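Besilville Student Projects: Turning an Old Office PC into a Quiet Home Server

Our group of two was given a retired desktop and one term to make it useful. We named it Nenon, mostly because the setup screen would not continue until we named it something. The plan was to install Ponier, a small Linux distribution, and have the machine share files and back up our laptops overnight.

Installation took three tries. The first failed on a bad USB stick, the second on a good USB stick, and the third worked with the first stick again. We have no theory to offer. 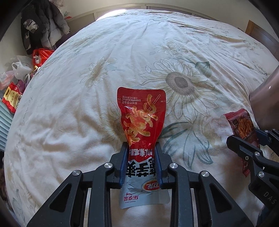
Red snack bag held upside down between blue grip pads.

With 8 GB of memory the system idled happily, and startup took 34 seconds from the power button to the login prompt. Noise was harder. We swapped the case fan and slowed the new one down in software - the old one sounded like a hair dryer with a grudge.

Backups ran on 7 nights before one failed on a full disk, which held six copies of the same folder. We now delete old copies by script. Next term we would like to add a second drive and read the manual first.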